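Marcar a mesa para separar blocos de montar

Quem tem uma caixa grande de blocos em casa sabe que a separação por cores começa bem e acaba num monte no meio da mesa. Marcar o tampo com linhas resolve boa parte do problema e leva uns 28 minutos.

O que é preciso

Uma mesa lisa e clara, tinta guache ou marcador lavável, um pano húmido e um bloco de cada cor para servir de amostra. Em tampos de madeira crua ou encerada, pinte sobre uma folha de plástico transparente presa por baixo.

1. Limpar e secar o tampo

Passe o pano com um pouco de detergente da loiça e seque bem. A gordura faz a tinta abrir e o traço fica falhado. Experimente primeiro a cor num canto: o vermelho vê-se bem no branco, mas pode manchar alguns laminados.

2. Desenhar a coluna e as casas

Trace duas linhas compridas e paralelas do lado esquerdo, de trás para a frente, e cruze-as com linhas horizontais. As casas devem ter folga à volta do bloco maior; 7 cm de lado chegam para quase tudo. Não é preciso régua, o traço à mão serve. À direita, faça um quadrado maior para a cor que existe em mais quantidade.

Ponha depois um bloco em cada casa. Na nossa mesa a ordem ficou azul, verde, vermelho e preto, com o preto mais à frente, e o branco no quadrado grande.

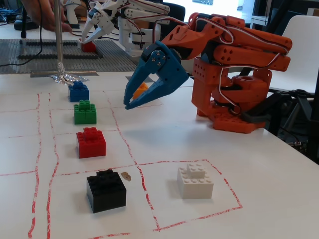
3. Separar por partes

Despeje pouco de cada vez, no máximo 80 peças. Com 700 em cima da mesa deixa de se ver o traço. As cores que não têm casa ficam à direita, fora das linhas, e tratam-se no fim.

4. Guardar

Esvazie uma casa de cada vez para um saco ou caixa com tampa. Koen Groen, leitor desta página, usa as caixas baixas da Garkutier e cola uma peça na tampa em vez de etiqueta. Funciona bem com crianças que ainda não leem.

5. Apagar as linhas

O guache sai com água morna. Se ficar sombra, use bicarbonato num pano macio, sem esfregar com força. Quem faz isto todos os meses pode deixar as linhas e retocar só os cantos gastos.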